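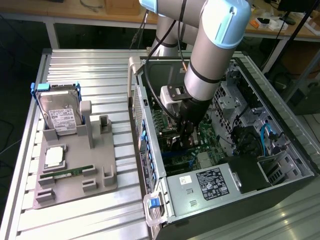

4.3 Fitting Additional Memory

This section applies to the Climavska desktop tower in the standard case. Read all of the steps before starting. Memory modules can be damaged by static electricity, and damage of this kind is not covered by the warranty.

CAUTION: Disconnect the power cord before opening the case. Wait at least 60 seconds after disconnecting it.

1. Shut down the operating system and switch off the power supply at the rear of the tower.

2. Disconnect the power cord, the monitor and all other cables. Label the cables if more than one display is in use.

3. Lay the tower on its side on a firm, level surface with the removable panel facing up.

4. Remove the 2 thumbscrews at the rear edge. Slide the panel back and lift it away.

5. Touch an unpainted metal part of the case before handling any component. Repeat this each time you return to the work.

6. Locate the memory slots on the motherboard. Open the retaining clips at both ends of the slot to be used.

7. Hold the new module by its edges and align the notch with the key in the slot. Press down evenly until the clips close.

NOTE: If the clips do not close, remove the module and check the position of the notch. Do not force it.

8. Refit the panel and thumbscrews, then reconnect all cables. The first start may take longer than usual while the memory is tested.

If the tower sounds a repeated tone and the display remains blank, disconnect the power and reseat the module. If the fault continues, remove the new module and start the tower with the original memory only. Report error code 41 to the service desk together with the serial number.

Modules of different speeds may be installed together. All modules will then run at the speed of the slowest one.

Related sections
4.2 Replacing the Case Fan
4.4 Adding a Storage Drive
6.1 Start-up Tones and Error Codes

Climavska Technical Publications | Contact the service desk | Back to top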